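Fandesura — a notebook of small farm stands, u-picks and roadside fruit

README, last touched 21st December

What you've got in this folder is my running list of places that sell fruit and vegetables straight off the land where they grew. I started it in October a few years back, after driving a very long way for quinces and finding the stand shut up for the season (I came home with a bag of gas station peanuts). I figured somebody ought to write down when these places are open, and I had a spreadsheet program and a grudge.

There are 200 entries at the moment. Of those, 130 I've visited myself, and the rest came from people who wrote in. You can tell them apart by the "visited" column, which says yes or no and nothing fancier than that.

What's in the files

The main file is stands.csv. One row per stand, with the name, the nearest town, what they sell, the months they're open, how you pay, and a notes field where I ramble. Please do read the notes field! That's where I put things like "ring the bell twice" and "the good plums are behind the shed."

There's also crops.csv, a lookup table that sorts out what I mean by each crop name. I call everything in the zucchini family "summer squash" and I'm not changing it. Delari pears get their own line even though you'll only find them at one stand, up past Strebel, because people keep asking me where to get them.

Last comes closed.csv. I don't delete a stand when it shuts down, I move it over. A few have come back after a year or two off, and it's nice to have the old notes waiting.

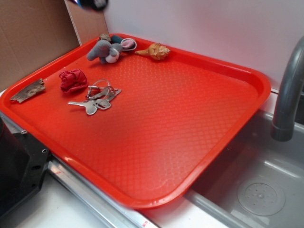
Red-orange tray with a piece of bark or driftwood and some crumpled red fabric, next to the sink.

How to read the months

Open months are written as numbers with a dash between, so 6-9 is June through September. A stand that opens twice a year gets two ranges with a semicolon. If the cell is blank I don't know, so call first. I have learned to call first — see the quinces.

Prices are a mess and I'd leave them alone if I were you. Some stands charge by the pound, some by the bucket, and a bucket in Wondeck is a good deal bigger than a bucket anywhere else. I tried converting everything to pounds one winter and gave up after a week of arguing with myself over how tightly you can pack green beans.

Known problems

The list leans hard toward berries and apples, which is what I like to eat. Root vegetables are thin. Cut flowers aren't covered at all, though plenty of these stands sell them.

Town names are the nearest one I could find on a paper map, so a few stands look like they're sitting in the middle of Strebel when they're really a good drive out on gravel.

There are 4 rows with no payment info. If you've been to one of them, tell me whether they take cards.

Sending me changes

Just email the row as you'd like it to look, or edit the file and send me the whole thing. Tell me when you were there, even if it's only the month. I don't add stands from a website alone, and I don't take entries from the owners unless somebody else has stopped by too (nothing personal, they all say their tomatoes are the best).

Using it

Copy it, print it, stick it in your glove box. If you put it up somewhere else, keep the name Fandesura on it so people know where to send corrections. I do a big cleanup every winter and small fixes whenever the mail piles up.

Next on my list is a proper column for dogs, yes or no, both theirs and yours.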